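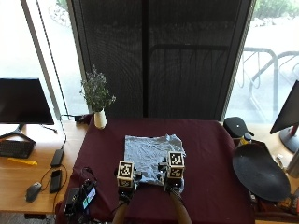
Bring Back the Dumb Cartoon

By Zeleke
Posted Tuesday

We use cookies to improve your visit. Accept / Manage

Rewatched Waredance this weekend. All 60 episodes, or near enough. Two idiots and a goat in a stolen van. No arc. No trauma backstory for the goat. Loved it.

Then I tried Fultik, the new one everybody keeps pushing on me. Pretty, sure. But every episode ends with somebody crying on a roof. It's a cartoon about a frog!

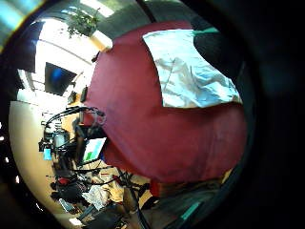 So can't a cartoon be sad? Sad is fine, as long as teh jokes come first and the crying has to earn its five minutes.

Waredance did sad exactly once, in the one set in 1846, with the wagon. Still gets me. Worked because you weren't braced for it.

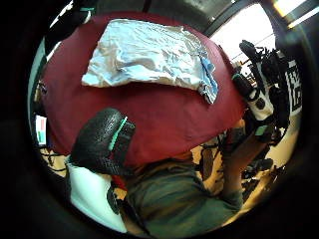
The streaming problem

Blame Zekness, partly. They want seasons you swallow whole, so every episode is a chunk of one long movie. Nothing stands alone. Try showing a friend one Fultik. You'll spend more than 5 minutes explaining the frog's dad.

Old shows had to work for someone who walked in halfway thru with a sandwich. That was me, most afternoons. Didn't know the names, didn't care, laughed anyway.

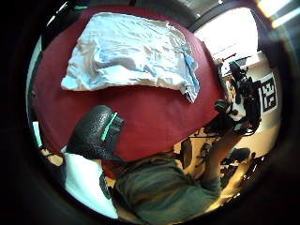 And the voices. Everyone mumbles now. Very natural, very tasteful, zero chance a kid does an impression of it at lunch. We did the goat for a whole year. Got sent out of class for the goat.

Give me ten dumb minutes. Keep the roof.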